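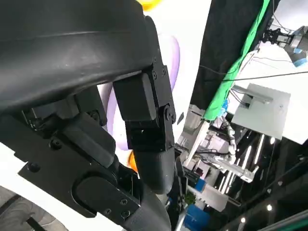

## Two weeks back in Brelgate

Aug 10, 2023

I reinstalled Brelgate. I said in January that I was done with browser MMOs, and I meant it the way people mean it when they put the cookies on a high shelf.

What got me was the summer event. Log in for 12 days straight and you get the Piras Lantern, a hat that is also a mount. I don't know how it works either. You sit under it and it carries you around at the speed of a slightly worried horse. My character, Niko, is a level 668 healer who has not healed anyone on purpose since the last expansion, and now he travels by hat.

The daily quests are the usual business. Kill ten marsh things, bring a letter to a man standing forty feet away, click on a well. I can finish the lot in the time it takes my pasta water to boil, except on the days the server queue is over 1000 people deep, when I can finish the pasta too.
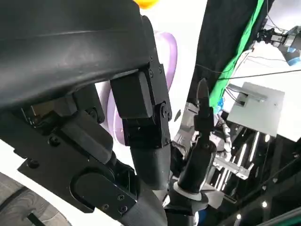 *Black joint block and finger link, with the hex screws showing.*

My real complaint is the currency. There were already four kinds of coin in this game, and the event adds a fifth, called suncrumbs. You need 3000 suncrumbs for the good cape. The daily quests hand them out in amounts that look generous until you try to divide. Or you can buy a bag of them with the purple gems, which you buy with the green gems, which you buy with your rent. I bought one bag. It was on sale and I was tired.

The cape is nice, though. It has a little fire along the bottom edge that goes out when you swim. Somebody on the art team cared about that, and I spent a good chunk of an evening walking in and out of a lake.

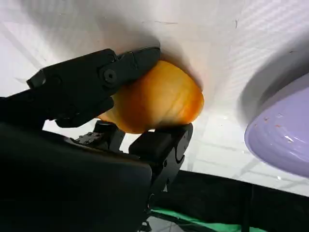
**Mimari Guild / Night Crew**

Guild news, for the four of you who read this for guild news. We are still alive and still ranked somewhere below the guild that is all one guy's alternate accounts. The bank has been cleaned out, so if you left potions in the third tab before the patch, they are now everybody's potions. Please stop storing fish in there.

We tried the new raid twice. The first try ended in the hallway before the boss, where there is apparently a trap. The second try ended in the same hallway. I was healing that night, in the sense that I was present and wearing the robe. We did learn that the hat mount can't fit through the door, and that if you try, it blocks the door for everyone else as well.

Next attempt is after the event closes, so people have time to farm for gear and I have time to read what my spells do. Bring your own food buffs. The soup recipe is on the guild page, third post down, under the argument about the fish.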